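Jan 19, 2024
Notebook – toy bin task, hand demonstrations
Written up for me, Erdem and whoever takes over the bench next week

Good session! Best one since we started on this task in December. I'm writing this down while I still have it in my wrists.

Final count is 192 demos kept, 27 thrown out. That brings the whole set to 2,954, so we are finally near the number Barbara Wieczorek wanted before she'd bother starting another training run. She's already got the Nikero script pulling them in and I have asked her to leave my notes field alone this time.

What I changed from last time:

Slower approach. I was diving at the bin like I was late for a bus. Now I stop a hand's width over the rim, let the view settle, then go down. Playback looks so much better. You can see where the hand means to go before it gets there, and I'd bet the policy likes that too.

Close, wait, lift. Erdem went through my old demos and found I was starting the lift while the fingers were still closing. I had no idea! Now I count "one" in my head between the two. Feels silly for the first dozen and then it's just how you do it.

Plush is easy to grab and hard to grab well. Take too little and you only have fur. Take too much and you drag the neighbor along. What works best for me is going in with the fingers wide, pressing down a bit and closing on the body. I tried going for ears and paws for a while and most of the 27 came from that.

Hard, shiny things are the opposite problem. They want to spin as soon as you pinch off center, so I go for the joint or the thickest bit and keep the wrist level. I ended up really enjoying these. The ridged pads do a lot of the work if you let them meet square on.

Two hands: still my weak spot. My left wanders when the right is doing something interesting. I've started parking the left on its object first and only then moving the right, and that gives cleaner starts, though Erdem thinks it makes the demos too polite. He may be right. We should record a batch where both move together and let Barbara compare.

Packs with a soft crinkly wrapper – go for the short edge. Grabbing the flat face just dents it. I got 19 in a row doing it by the short edge and was unreasonably pleased with myself.

Also worth noting: I reshuffled the bin by hand every few demos, and I think it shows. The December set has the same two toys on top over and over because I was lazy about this. Tip things out, stir, put them back in a different order, start again. It costs a minute and the variety is so much better.

Tracking dropped twice, both times when I turned my back to the window to stretch and swung the gripper round with me. Restarted, lost nothing that mattered. Flotorora build from last week is otherwise solid.

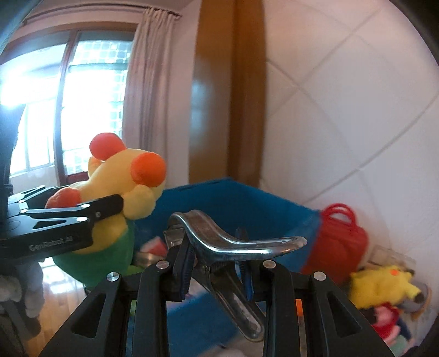
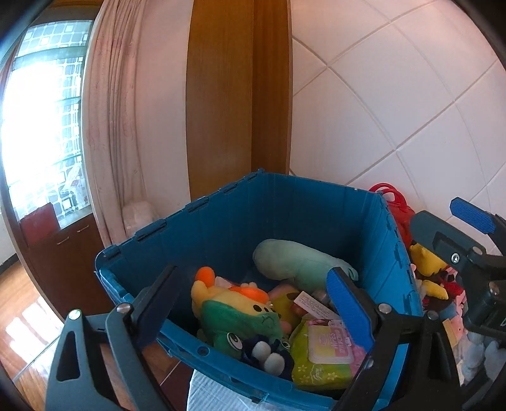 Bin task, working over the bin with the blue ridged pads.

OPEN ITEMS

Ask Aston for spare fingertip pads, mine are starting to feel smooth on one corner.

Agree on what counts as a keeper. Erdem keeps slow recoveries and I throw them out. I'm coming round to his side, a fumble followed by a calm second try is probably the most useful thing we can show it.

Reverse task (floor back into bin) – same toys, same spot. I want to try this next, I think it will go fast.

Barbara: can the script flag any demo where the lift starts before the fingers stop? I'd love to run that over the December ones and see how bad I was.

Stretch forearms. Seriously, before and after.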